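Can a Robot Make the Coffee Yet?
Machines at Work, Part 7
By Şükran Soylu
December 23, 2020

A dishwasher is a machine that does a chore. So is a washing machine. Neither one is called a robot by most people, although both follow a program and both switch themselves off. The difference is that each does one job, inside one box, and a person has to load it.

A robot arm is meant to do jobs outside the box. It should be able to pick up a cup, push a lever, carry something across a table and put it down. Engineers call this manipulation, from the Latin word for a handful. This part of the series looks at one small chore, making a cup of coffee with a capsule machine, and asks how much of it a robot can do.

What the job is made of

To a grown-up, making coffee is one job. To a robot it is a list. The list for a capsule machine reads like this:

Find the cup.
Pick up the cup and set it on the grate under the spout.
Find a capsule and pick it up.
Open the machine.
Drop the capsule in the right way around.
Close the machine.
Start it.
Wait.
Take the cup away without spilling.

Each line can be split again. "Pick up the cup" means move the arm near the cup, open the fingers, move closer, close the fingers, check that the cup is held, and lift. Every one of those steps can go wrong.

Seeing

Your eyes sit in your head, and your hands work some distance away. Many robots have an extra camera placed near the gripper. It moves when the arm moves, and it gives a close view of whatever lies between the fingers. It cannot see much of the room. For that reason a second camera is often fixed in one place to watch the whole table.
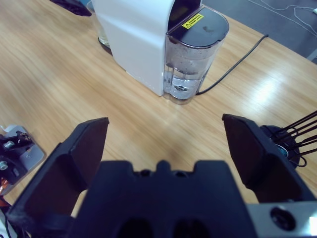

Two black fingers, wide open, with the coffee machine beyond them. The small yellow sticker is on the lid of the water tank.

A camera picture is only a grid of colored dots. The computer has to work out which dots belong to a cup and which belong to the table behind it. Clear plastic and glass are hard for this reason: the camera sees straight through them. The dots inside the outline of a clear cup may be the same color as the wood. A shiny table adds more trouble, as a bright reflection can look like an edge.

A red mug on a white cloth would be much easier. Kitchens are not set out to suit cameras, so engineers practice with the hard things too.

Holding

Your hand has a thumb, four fingers and skin that can feel. A common robot gripper has two stiff fingers that move together and apart. With these it must hold a thin cup firmly enough that the cup does not slip, and gently enough that the cup is not crushed. The force between those two limits may be quite small.

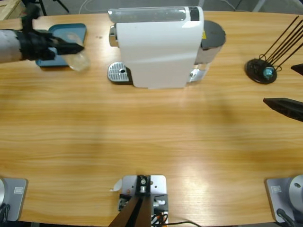
Tilt matters as well. An empty cup can lean a little while it is being carried and no harm is done. A full one cannot. The robot must keep a full cup level all the way across, and it must start and stop slowly, or the liquid will slosh over the rim. Try this at home with a cup of cold water. Walk at normal speed and stop suddenly.

Capsules are a different problem. They are small and smooth, and they fit the machine only one way around. If the gripper holds a capsule slightly crooked, it may catch on the side of the slot. A person feels the bump and wiggles it in. A robot without a sense of touch may just keep pushing.

Placing

Putting a thing down sounds simpler than picking it up. It is often harder. A cup set too far from the spout will miss the coffee. A cup let go too high will drop and may fall over. One let go too low has already been pressed into the table. 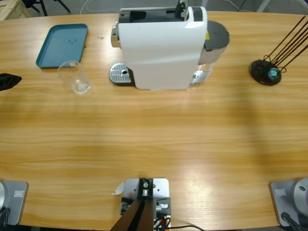 A clear cup standing on the table near the teal tray. The silver grate is beneath the spout of the machine.

So, can they do it?

Under good conditions, parts of this job can be done by robot arms today. Good conditions means that the machine, the cup and the capsules are of a kind the robot has practiced with. Change the coffee machine for one with a button on the other side, and the robot may need to practice again.

A child of seven who has seen one coffee machine can usually guess how the next one works. Getting a robot to make that guess is still a research problem.

Words to know

Gripper: the part of a robot arm that holds things.
Manipulation: moving objects by handling them.
Program: a list of instructions for a machine.

Next part, in February: folding a towel.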